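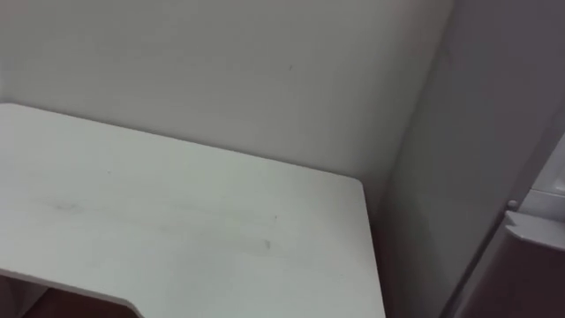

Oravec list member wrote that the Cemthorpe branch should keep its paper timetables at every stop, and asked what the rest of us thought before the comment period closes. I'm copying the main part of that message again for anyone who joined over the summer.

> The July timetable for the Cemmont line moved the last evening bus
> up by almost half an hour. The change was on the website, but the
> card at my stop still showed the old time. I waited, then walked
> home. If they take the cards down altogether, people without a
> phone will have no way to check anything. I would like the list
> to send one letter asking for the cards to stay.

I agree with most of this. My one doubt is about the size of the request. The route covers a lot of stops between Cemmont and Oravec, and many of them have no post to hang a card on. Asking for a card at every stop gives the bus office an easy reason to refuse. I would ask for cards at the shelters first, plus the stop outside the Wonura clinic, where people wait longest.

Printing is the smaller part of the cost. The last notice said 800 cards were ordered for the whole district, and roughly 2299 the year before, so they have already cut back — without saying where. I think the letter should ask for that list of stops.

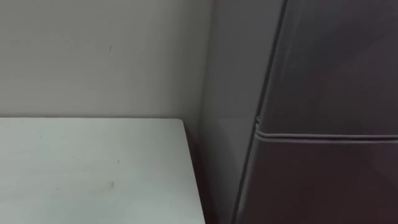

Does the Sunday service still run past Cemthorpe? It does as far as the school, then it turns back, and the last 2 stops are served on request only.

That should go in the letter too. The card at the school gives the Sunday times but leaves out the request stops, and the phone number printed on it is the old one.

I have a draft of a page and a half. It needs the route number checked (my copy says 1509 — that may be the form number instead) and a line on large print. If you have a card at your stop, please send me the date printed in the bottom corner. Replies to the list are fine.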